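## Skasmont Statute Tracker

If you follow lawsuits over new state laws, you know how fast things move. A bill gets signed at lunch and there's a complaint on file by dinner! Skasmont keeps the bill text, the court filings and every ruling on one page, so you can read them side by side.

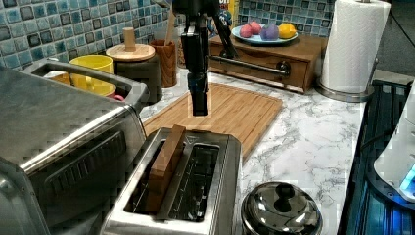

*Two-slot toaster and bamboo cutting board on the kitchen counter*

The newsroom plan covers 40 states and lets you follow up to 200 cases at once — injunction hearings included. Philomena Lynch built the search, and it's a joy to use (try typing in a section number).

- Alerts by email or text
- Side-by-side view of amended bills
- Notes you can share with up to 44 coworkers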